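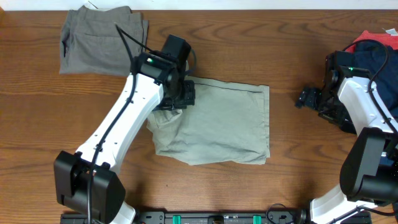 Ticket: Vurnow app keeps logging me out and losing my wardrobe list
Opened by: Montserrat Quintana
Date: November 10, 2023
Status: open

Hi again, me with the wardrobe app. I did search the help pages first, promise! I've had Vurnow on my tablet since July and it was lovely until the last update. Now it logs me out whenever I add more than a handful of items, and when I get back in the newest ones have gone.

What I've tried so far:

Restarted the tablet. No change.

Deleted the app and put it back on. It took ages to pull my list down (I've got some 300 things in there, don't judge) and it stopped at 200 with a spinning circle. I left it over lunch and it was still spinning.

Turned off the Gruvum backup, as your colleague suggested on the phone. That did stop the logging out — for one evening. Then it was back.

Tried my sister's old phone on the same account. Same thing, except there I get a message saying "sync error 2000" and a button that says Retry, which does nothing when I press it.

Update, later on: I've found that if I add things in batches of 10 and wait for the little green tick each time, they stay put. Trousers went in fine that way, so did all the jumpers. Coats didn't, but I'd put longer notes on those, so maybe it's the notes?

Can you get my missing items back, or do I need to type them all in again? I'd really rather not — please say there's a copy somewhere!

Thanks ever so much,
Montserrat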